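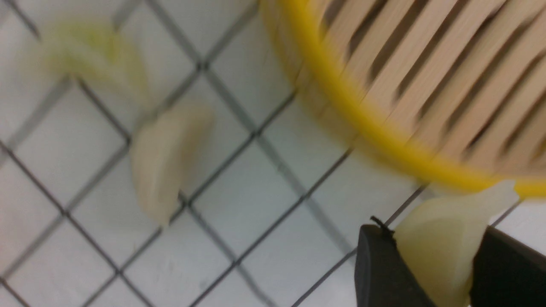

Temps de lecture : 3 min

Je vais me faire des ennemis, mais tant pis : j'aime cuisiner directement sur le carrelage. Pas par terre, hein, je vous rassure – sur une table carrelée, avec des petits carreaux blancs et des joints gris, comme il y en avait chez tout le monde quand j'étais gamine et comme on n'en trouve presque plus.

Tout le monde me dit que c'est l'enfer. Mon amie Hedvig, qui a refait sa cuisine en juillet, me l'a répété pendant tout un déjeuner : les joints, ça noircit, ça retient tout, on n'en voit jamais le bout. Elle a choisi un grand plateau lisse, d'un seul tenant, très beau, très froid. Elle n'ose plus rien poser dessus sans un dessous-de-plat (même une tasse !). Je veux bien qu'on m'explique le progrès.

Moi, ma table, je la frotte avec une brosse à ongles et du bicarbonate, une fois par semaine quand je suis courageuse, beaucoup moins le reste du temps. Il reste des traces, des petites taches, et alors ? Une table de cuisine sans une trace, ça me met mal à l'aise, j'ai l'impression de déranger. Je l'ai payée 41 euros dans un vide-grenier, le vendeur m'a aidée à la descendre jusqu'à la voiture et j'ai cru que le coffre allait y rester.

Ce que j'aime surtout, c'est qu'on y voit ce qu'on fait. Les petites choses pâles et courbes, les gousses d'ail épluchées par exemple, ou ces petits raviolis en croissant qu'on plie à la main en bavardant, elles prennent du relief sur le blanc dès qu'elles tombent à cheval sur un joint. Sur le granit moucheté de ma sœur, j'ai passé des soirées entières à chercher la gousse perdue. La mienne, je la repère depuis l'évier.

Et puis il y a la question du panier. Là aussi j'ai des avis ! Pourquoi veut-on absolument tout ranger dans des boîtes hermétiques en plastique transparent, avec étiquettes assorties ? Un panier rond, des lattes de bois clair avec du jour entre elles, un bord jaune vif pour la bonne humeur, et l'ail comme les oignons sont à l'air. On attrape, on pose, on remet. Mon voisin Edvin m'a offert un jour un pot à ail en grès, avec un couvercle et trois trous. Il est très joli. J'y mets mes élastiques.

Je sais bien qu'on va me parler d'hygiène. Pour la viande et le poisson je sors une planche, évidemment, et je la lave à l'eau très chaude. Pour le reste, un coup d'éponge avant, un coup d'éponge après, et je dors bien. Ma grand-mère étalait sa pâte à même les carreaux, il y avait toujours un peu le dessin des joints imprimé sur le fond des tartes, et c'est à ça qu'on reconnaissait les siennes.

Alors si vous avez encore une table comme ça chez vous, dans une cave ou sur un balcon, ne la donnez pas trop vite. Ou alors donnez-la à quelqu'un qui épluche.

Rechercher sur le site... OK

À lire aussi
Faut-il vraiment un tiroir par ustensile ?
Éplucher à plusieurs, mode d'emploi
Ottar Lie et ses soupes d'hiver
J'ai vécu 14 jours sans robot de cuisine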